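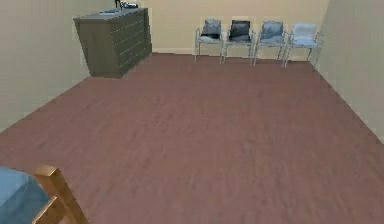 Walau Home Robotics Club – Simulation Team – Members' Board

Thread: Waiting room layout, are we done with it?

yhon_agudelo
Room from the current batch is up top. Four chairs along the back wall, chest of drawers on the left, a great deal of floor. We have 100 runs in it so far and I'd like to start the next 100 in something else. Objections before November, please.

dorottya_t
One objection. Everything is against a wall. A planner trained on this will believe the middle of a room is a sacred void. My apartment would ruin it.

grisar_fan
My apartment would ruin me, and I trained there.

yhon_agudelo
The open floor is on purpose. The instruction is "go to the light blue chair" and I want the path to be boring so the choice of chair is the hard bit. Grey with a dark seat, black, blue-grey, pale blue. Pick one.

maribel.m
Except there's more light blue in the near left corner, the cushion with the wood frame. Did the labelers count that as a chair? I did 8 runs last night and went to the back wall every time, but I wouldn't swear the wording rules it out.

yhon_agudelo
Ugh. The wording does not rule it out.

dorottya_t
So we have 100 runs of an ambiguous instruction. Lovely.

yesenia_c
I disagree that it's a loss. People say vague things to robots all day. Keep them, tag them "ambiguous", and write "the palest chair in the row" from here on.

dorottya_t
Tagging is where data goes to retire. I'd redo them.

yesenia_c
You'd redo them, or Maribel would?

maribel.m
I heard that.

grisar_fan
Separate gripe: what is the dark thing on top of the chest? I got "bring me the lamp" and drove over there on faith.

yhon_agudelo
Will check the asset list. Skip the lamp prompts for now. Tags go on tonight, Dorottya can move two chairs into the middle for the next layout, and I'll post the new wording here before anyone drives again.

dorottya_t
Three chairs.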